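Soft pads or the stiff ones for small round stuff? (hand-held grippers, two of them)

gellusico_fan
Posted 2020-05-02

Hi all, long-time reader, not much of a poster. I've been going back and forth on finger pads for a pair of hand-held grippers and I'd love to hear from people who have put real hours on theirs.

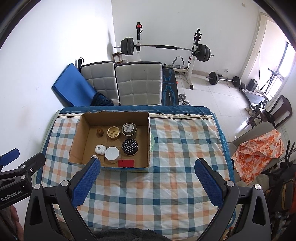
My job for the past while has been packing and unpacking little things from an open cardboard box — tins, round jars, small cases, that kind of size. I do it on top of a blanket because I want a surface that gives a bit, the way a bed or couch does. I've done 162 picks with the soft Gellusico pads and 77 with the stiff Stiteck ones (I got tired, I'll do the rest). The soft ones are lovely on anything with a curved side. They sort of settle around it and you feel through the handle that you have it. But going down between two things that sit close together they're too fat, and I end up shoving the neighbor over before I get hold of the one I wanted. The stiff ones slip in fine and then squirt the round lids out like a watermelon seed!

So which would you pick if you could only keep one set? And does anybody swap pads between the left and right hand?

torque_and_toast
Stiff, no contest, and I'd put a thin strip of grippy tape on the inside face. You're losing the round lids because you're grabbing them too high. Get the tips down past the widest part before you squeeze. I went through the same thing with a Rowlands set and blamed the pads for a month.

mapleridge9
I'm going to disagree with the above, sorry! Tape works until it picks up lint, and on a blanket that's going to be the first afternoon. Then you're peeling and re-sticking and your numbers from before and after don't match up anymore. If the point is to compare pads you want them to stay the same pad all the way through. I'd stay soft and leave a little more room in the box.

torque_and_toast
Leaving more room is just making the problem easier, though. Real boxes are crowded. Fair point on the lint, I work on a bench so I never see it.

gellusico_fan
Both of you are making me feel better about being stuck, thank you. I did try going lower with the stiff pads last night and it helped with the jar, less so with the flat tin, where there isn't much side to get hold of in the first place. What I haven't sorted out is the cardboard. Coming in at an angle near the front edge I keep catching the wall with one finger, and then the whole box scoots toward me.

wobblyelbow
Use your second hand for that! Brace the box with the other gripper, closed, just resting against the outside. It feels silly for the first few tries and then you stop thinking about it. I run soft on the bracing hand and stiff on the picking hand, so that's a yes to your swapping question. The Musa pads are what I use for soft, they're slimmer than most and are rated for 2,000 cycles, though mine looked tired well before that.

mapleridge9
Mixed pads is a nice idea if you never switch hands. I switch constantly, so it would drive me up the wall.

gellusico_fan
Ooh, bracing with it closed, I've been holding it open this whole time. I'll try the mixed setup this week and finish the stiff set too, so the counts match. Does anyone know if the slim ones take the same screws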